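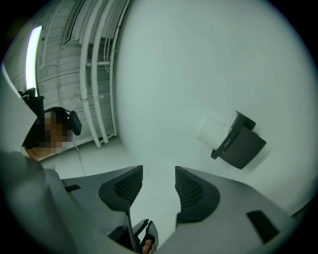
Kerubo meinte neulich am Telefon, ich solle endlich aufschreiben, wie das mit dem Umstieg auf den Zug gelaufen ist, sie überlege nämlich selbst, das Auto abzugeben. Also gut.

Seit Mai fahre ich mit der Bahn nach Girkham zur Arbeit. Die Strecke ist 88 Kilometer lang, einmal Umsteigen in Jurkano. Mit dem Auto war ich schneller, jedenfalls auf dem Papier. Morgens stand ich aber fast immer vor der Brücke im Stau und kam schlecht gelaunt an.

Die Monatskarte kostet mich 156 Euro. Der Wagen hätte im Sommer eine neue Kupplung gebraucht, dazu Bremsen und Reifen, zusammen 3000 Euro. Das war mir zu viel für ein Auto in dem Alter.

Was sich geändert hat: Ich stehe früher auf und lege die Kleidung abends ins Bad. Der Zug um 6.40 Uhr ist meistens pünktlich, der danach selten. In Jurkano habe ich zwei Minuten zum Umsteigen — das klappt nur, wenn man im vorderen Wagen sitzt.
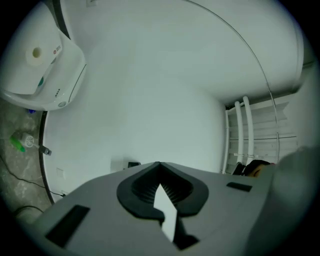

Zwei Minuten würden ihr nie reichen, schrieb Vanderleia unter meinen letzten Beitrag, und was ich denn mache, wenn der Anschluss weg ist. Dann warte ich eine halbe Stunde. Der Bäcker am Bahnhof hat ab sechs offen, die Bank davor ist überdacht. Im Winter wird das unangenehmer, das weiß ich.

Einkaufen ist umständlicher geworden. Getränke hole ich jetzt mit dem Fahrradanhänger, Blumenerde hat mir Atieno mitgebracht. Für den Umzug meiner Schwester im Herbst miete ich einen Transporter, der ist schon reserviert.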